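How to prepare a robot table for an open day

In March we showed our small arm to visitors at the Carkham hall, and after it several people wrote to ask how we set up the table.
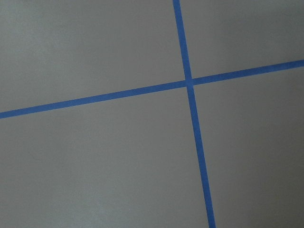 You need a matt grey surface, a roll of blue painter's tape, a ruler and half an hour before the doors open.

1. Clean the surface and let it dry. Do not use polish.

2. Stick two strips of tape so that they cross. The crossing is the zero point. Press each strip from the middle to the ends, so no air stays under it.

3. Drive the arm slowly by hand control until the wrist camera sees the crossing. Save this position under a name you will remember. Ours is called Tollum, after the room where we first tried it.

4. Measure 400 mm from the crossing to the place where visitors will put their object. Do not let them put it closer.

5. Set the speed low. We use 82 mm per second when there are children.

6. Run the whole demonstration three times with nobody near the table.

When visitors come, let them stand on the side opposite to the cable. Explain first what the arm will do, then start it. If somebody knocks the table, stop and go back to step 3. It takes one minute and people like to watch it also.

Take the tape off the same evening. After one week it leaves glue.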